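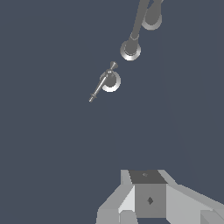
Workers on the faucet line at Kettani's fittings plant in Drorkport will share their benches with robot arms starting in February, the company said. The arms will take over the picking and turning of small metal parts, a job now done by hand on every shift. Before any of them reaches the floor, the handling moves are being tried out on a computer, where a plain gray gripper and a slim part with a knob and a thin shaft stand against a dark blue background. The simulation software, called Pirus, is supplied by Skiva, which is also installing the arms.

The plant ships 2,000 finished faucets a day. Each one has a handle that must be lifted from a tray, turned the right way and set on its seat before it is fastened. Kettani said that step accounts for most of the wrist and shoulder complaints logged by its medical office.

The company employs 252 people in Drorkport and said no jobs will be cut as a result of the change. Assemblers on the line will move to inspection, leak testing and what the company calls cell operation — loading trays, clearing jams and restarting an arm when it stops. Pay grades for the new posts have not been published.
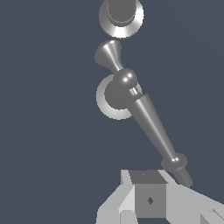 A simulated view of the gripper and a faucet-like part with a long, tapered shaft.

Line workers have been invited to sit in on the simulation sessions, which are held in a training room next to the canteen. According to the company, their comments have already led to one change in the plan. The first layout put the trays on the far side of the arm, and assemblers pointed out that anyone refilling them would have to walk into the aisle used by forklifts. The trays will now be loaded from the bench side.

The workers' association said it supports taking the repeated turning work away from people but wants limits on how many arms one operator may be asked to watch. Kettani has proposed 3 per operator. The association is asking for two during the first year, and talks are continuing.

Skiva said each move will be run 1,000 times in Pirus before it is tested with real parts. A trial bench will then be set up at the end of the line, away from regular production, and operators will be trained there in small groups during paid hours. The night shift will be the last to change over.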